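Pindura Extends Office Recycling Pickup to Smaller Workplaces

New plan opens in February to offices with as few as three desks

Pindura, a collector of recyclable material from workplaces, will open its pickup service to small offices in February. Until now the company has only taken on customers that could fill a full-size cart every week. The new plan, called Tranura, is meant for dental practices, law offices, studios and other tenants that share a building and often have no recycling arrangement of their own.

Under the plan, a driver comes to the suite door, takes the sorted bags and leaves empty ones behind. Customers choose pickup once a week or once every two weeks. There is no cart to store and no minimum weight.

"We turned away a lot of small offices over the years," said Cleiton Cavalcanti, general manager of Pindura. "They would call, we would ask how much they threw out, and the call would be over in a minute. The trucks were going past their front doors anyway."

Pindura ran a trial of the service with 14 offices in two downtown buildings. The trial lasted 15 weeks. All but one of the offices signed up to continue when it ended, and the 13 that stayed will move to the regular plan with no change in price during their first year.

The company used the trial to work out a schedule. Early pickups were made at 4 p.m., when elevators were busy and reception desks were getting ready to close. They are now made between 9 a.m. and 11 a.m., and building managers have asked that this not change.

Pindura also changed its sorting instructions. The first version was a two-page sheet with a long list of accepted items. Few people read it. The current version is a card that fits on the inside of a cabinet door and covers paper, cardboard, cans and plastic bottles. Anything not on the card goes in the regular trash.

"People want to know about coffee cups, and the answer for now is no," said Zuweira Abubakari, who manages customer accounts. "We put that in large print because it was the question we got most. Bottles and cans are fine with the caps on. Food wrappers go in the trash."

Wastebaskets at individual desks turned out to matter more than the company expected. In offices where each desk had its own basket, bottles and paper tended to end up mixed with food waste, and the cleaning crew had no practical way to separate them at night. Several offices in the trial moved to one shared sorting point near the kitchen or copier and kept only a small basket at each desk. Others kept their desk baskets and asked staff to carry bottles to the sorting point at the end of the day. Pindura recommends the first arrangement but will serve either one.

Bags picked up under the plan go to the Jostaritz sorting hall, where Pindura leases a line. Loads from small offices will be weighed separately for the first year so that each customer can receive a yearly statement of what was collected. Loads with too much food or liquid in them are set aside, and the customer gets a phone call. There is no fee for a first or second rejected load.

Reinaldo Pacheco, who oversees the routes, said the plan needs one added vehicle at the start. It is a small van that can use standard loading docks and most underground garages - the company's regular trucks are too tall for many of them. A second van will be added if sign-ups fill the first route.

Cleaning companies that already work in a building can also take part. They may bring sorted bags down to the dock for the van, and Pindura will credit the office for the shorter stop. Jireš Building Care, which cleans both of the buildings used in the trial, is the first to sign on under that arrangement.

"Our crews were already carrying the bags downstairs," said Adalberto Guimarães, operations director at Jireš. "What we needed was a clear place to put them and a set time. We have both now."

Offices can request a start date by phone or through their building manager. A Pindura representative will visit before the first pickup to look at the space, drop off bags and cards, and agree on a pickup window. The visit is free. Service is month to month, and customers may pause it for office closings with three business days' notice.

Building managers who would like to offer the service to all of their tenants should contact Montri Rungrueang in the Pindura sales office for group pricing.
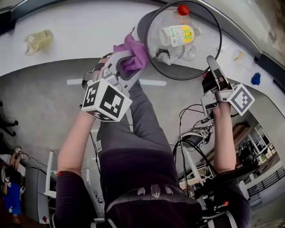

Pindura will take sign-ups for the February start until the first van route is full. Offices that apply after that will go on a waiting list in the order received. Media questions may be sent to the company's main office, attention Zuweira Abubakari.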